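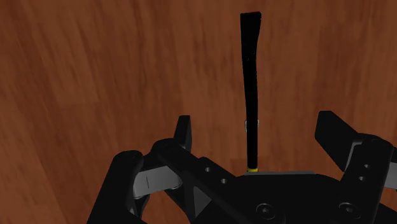

A simulated gripper and a slim black tool, rendered from close range over a wood-grain surface.

Teaching a robot to let go

Maja Baran keeps a folder of failed grasps on her desktop. It holds 451 short clips, all of them made in simulation, and she has watched most of them more than once. In one, a spanner spins out between two fingertips and lands flat. In another the fingers close on nothing and carry on closing.

Baran writes control software at Vedero, a small company with two rooms above a bicycle shop in Cuncombe. Its product, Drurketti, is a planner for robot hands. A customer gives it a model of the gripper, a model of the object and a place the object needs to end up. Drurketti works out where the fingers should go and how hard they should press.

Long, thin tools are the part of the job she has spent most of this year on. A box is easy by comparison. It has flat sides, its weight sits near the middle, and if the fingers are a few millimetres out it will usually settle. A tool like a chisel has very little side to hold. Stand it on end and a small push at the bottom becomes a large swing at the top.

"People ask why we don't squeeze harder," Baran says. "Sometimes we do. But if the pads aren't facing each other properly, squeezing harder is what throws it."

The planner used to treat a grasp as one event. It picked a pose, moved the hand there and closed. The current version breaks the approach into short steps and checks the position of the object after each one. If the tool has leaned, the fingers are moved before any more force goes on. The check is simple enough to run quickly, and that matters, as a leaning tool does not wait.

Every change to the code goes through the same set of tests. There are 57 objects in the set, from a tin lid to a length of chain, and each is tried 50 times with small random changes to its starting angle, weight and friction. The runs go overnight on a machine in the back room. In the morning there is a table of results, sorted with the worst at the top.

Hipólito Gallardo looks after that machine and the simulator that runs on it. He came to Vedero from a firm that made driving games, and says the work is closer than it sounds. Both need shapes that collide believably and a clock that does not drift. The difference is in what you can get away with.

"In a game, if a wheel goes slightly into the kerb, you hide it," he says. "If a fingertip goes slightly into a handle, the planner learns that it can hold things that way. Then you try it on a real arm and it drops everything."

He spent six weeks on that one fault. The fix was to use finer collision shapes at the finger pads and leave the rest of the hand coarse. It made each run slower, and there was an argument over whether the company could afford the extra computing time. For a while the finer shapes were switched on only for thin objects. They are now on for everything.

Surfaces in the simulator are changed as well. Wood, plain grey, speckled stone and a few others are swapped in so that the part of the software that finds the object does not come to depend on one background. Dark tools are a particular nuisance when the gripper is dark too, and Gallardo says the early version often took a fingertip for the end of a handle. He retrained it with 1,000 extra views of black objects held close to black fingers. It still makes the mistake now and then, mostly from low angles.

Vedero's first paying user is Messina, a workshop that repairs hand tools and wants a robot to pass them between a cleaning station and a rack. A trial is planned there for August. The rack has upright slots, so the tools must arrive standing, and the release has turned out to be as awkward as the pick-up. Open both fingers at the same speed and any small difference in contact tips the tool. Baran's present answer is to ease the force off first, wait for a moment, then open.

She is not sure it will survive the trial. The slots at Messina are old and no two are quite the same width. Gallardo has measured a few of them and put them in the simulator, and the results so far are mixed. The widest slot is fine. With the narrowest, the planner tends to give up and hand the tool back to where it started.

Baran has added those clips to the folder.

Published 26/07/2023

Get our features by email once a fortnight. Enter your address to sign up. You can unsubscribe at any time.

We use cookies to see which pages are read. Accept | Manage settings

Contact us | Copyright and reprints | Back to top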